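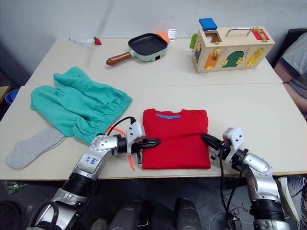

Tiruwork Negash
July, 7:15 a.m.

Laundry thread. I have opinions on T-shirts and you are going to get them one post at a time, before coffee, like everybody else's opinions.

Opinion the first: a folded T-shirt is a rectangle. I have been doing this for 15 years and have heard the case for rolling, for the little envelope, for the thing where it stands up by itself in the drawer. Rectangle. Sleeves in, bottom up, done.

Collar goes at the top, front facing up, so you can see which shirt you've got. My sister stacks hers collar down. Her drawer is a mystery box and she's late to everything.

Red shirts get folded first in this house. It's the only color my son will wear, and if the red one isn't in the drawer by bedtime we have a town hall meeting about it.

Pants are a separate matter. I leave pants for the end, and by the end I have lost interest in pants. Teal ones especially, the kind with elastic at the ankle. You fold them in half, you turn to pick up a sock, you look back and they've relaxed into a puddle.

I bought a folding board for this once. Duneo, 17 dollars. It works beautifully on shirts the exact size of the Duneo folding board. It now lives under the short leg of the bookcase, where it's had a much better career.

The sock. There's always one gray sock. I put it flat on the table so its partner can find it, like leaving a porch light on. I've had a sock out since spring.
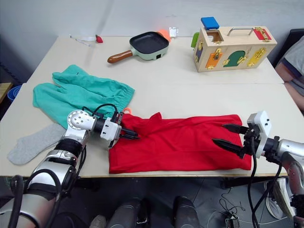

Now, the table. You want two tables pushed together. Laundry goes up front and everything that isn't laundry goes to the back, where it can think about what it's done.

At the back right now: a toy frying pan. Mint green, square, wooden handle. It has a nicer cooking surface than my real pan and I've stopped being brave about that. My real pan is a Bamoritz and sheds.

Also at the back, the latch box. If you don't have small children: it's a wooden box with little colored doors on it, each one latched, and a metal handle on top so you can carry your problems from room to room.

My mother-in-law picked it up at Honwood, the good toy place next to the bad pharmacy. She said it would keep him busy for hours. It kept his father busy for hours. The boy wanted the cardboard it came in.

 Every table I own has a small orange thing on it and I've made my peace.

Someone's going to ask why I don't clear the toys off before I fold. I did that at our old place on Gebru Street. It took 9 minutes, I was tired by the end, and then I didn't fold anything.

Last time I posted about laundry I got 636 replies and most of them were about fitted sheets. I don't fold fitted sheets. I wad them up and shut the closet door with my hip. Please don't send me the video.

Anyway, shirt's a rectangle. Pants tomorrow, maybe. If you've seen a gray sock, my replies are open.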